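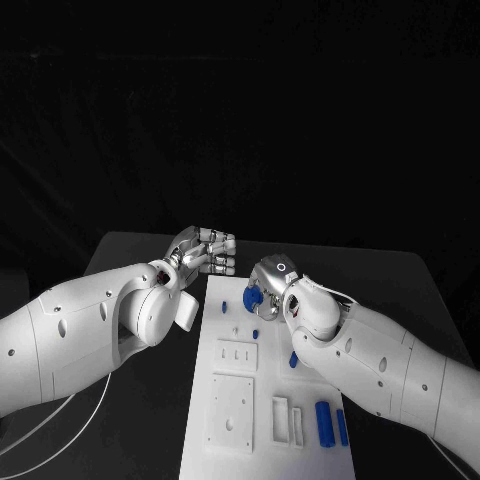 Filed under: Course notes / Assembly and Workholding

Handout 4: Laying out a work board

These notes go with the second half of the lecture, the part after the break when attendance thins. If you stayed, you will recognise most of it. If you left, Roscoe Oyelaran's seat count says hello.

Where we had got to

Last time we dealt with single fixtures: locate the part, support the part, stop it wandering off. This time we put several of them on one long board and find out how much trouble they can cause each other. A fixture that behaves beautifully alone at the end of a bench can become a menace once it has neighbours.

A work board, for this course, is any flat base that carries the fixtures for one job and can be lifted off the table in one go. That last part matters more than students think. If you have to unscrew anything to clear the table, you have built furniture.

Terms

Fixture: holds a part in a known place. It does not guide a tool; the thing that guides a tool is a jig. Everybody mixes these up, including two of the books on the reading list, but you will lose a mark for it in the report.

Nest: a fixture shaped to the outline of the part. Round parts sit happily in a round nest and also rotate happily in it, so if the angle matters you need a flat, a pin or a notch as well.

Station: one place on the board where one thing gets done. A place where parts merely wait is a store. Mark stores on your drawing too.

Hand room: the clear space needed to bring a part in, let go and come out again. Measured with the part held, at its widest. See below, at some length.

Order along the board

A long board has a near end and a far end, and the job should travel in one direction between them. Which direction is up to you. Changing your mind halfway is also up to you, but draw the arrows and look at them before you commit. Noemi Hutchins has kept a drawing from an earlier year in which the part passes the same station three times, like somebody looking for the toilets in a conference hotel.

Put the awkward step where reach is easiest. Stores can go further off, as picking up is more forgiving than fitting together. Leave the far end for large parts and simple placements, and keep anything fiddly away from it.

Do not fill the board. There is always a gap that looks as if it wants a fixture. Leave it alone.

Hand room

In the lecture we worked through the Girik exercise: a round part, gripped by its rim, lowered into a nest with a taller fixture next door. Most groups took the diameter of the part, added a sensible margin and declared victory. The part fitted. The knuckles did not.

The allowance has to cover whatever is doing the holding, from the side it comes in on. A part held from above wants room all round and not much height. A part held from the side wants a clear approach on that side, which usually means a short fixture there or no fixture at all. If the part is passed from one hand to the other before it goes down, that happens in the air over the board, and the air needs planning too. Draw a side view. I know the plan view looks nicer.

Check going out as well as coming in. Fingers open as they let go, and a nest with tight walls will have its part lifted straight back out by an unhelpful fingertip.

Colour

Choose one colour for fixtures and another for parts, and be strict about it. White and blue do very well. With everything the same colour, a missing part looks like an empty nest and an empty nest looks like a finished job. Primo Russo's group submitted a handsome board in matching grey and then spent most of the practical session looking for it.

A plain, dark surround helps too. A board on a patterned tablecloth – yes, it has been done – gets sent back.

Fixing things down

Slide the fixtures about loose until the order settles, trace round them, then fix. Two locating points each, plus something to hold them. More points will argue with each other. Number the fixture and the place it sits, with the same number. This sounds too obvious to write down, and Zahira Khoo has asked me to write it down.

Worked figures for the Raju board

Deepest nest: 4 mm.
Centre to centre, neighbouring round nests: 78 mm.
Clear strip at the near end, kept free of everything: 100 mm.

The spacing is the figure people query. It was smaller in the first version, and it grew every time somebody tried to use it. Do not copy these numbers into your own report unless your parts happen to be the same size as ours. They are not.

For the practical

Bring a full-size paper layout, a side view and your parts. Cut-out paper shapes for the fixtures are welcome. Shoshana Blackwood has the key to the Kalulov store and will issue one board per group; she will want it back without holes in the edge.

Then swap layouts with another group and follow theirs without speaking. Write down every point at which you hesitated. Hand the list over politely.

Reports are due in December, before the building closes. Late ones go under the door.

Last updated: December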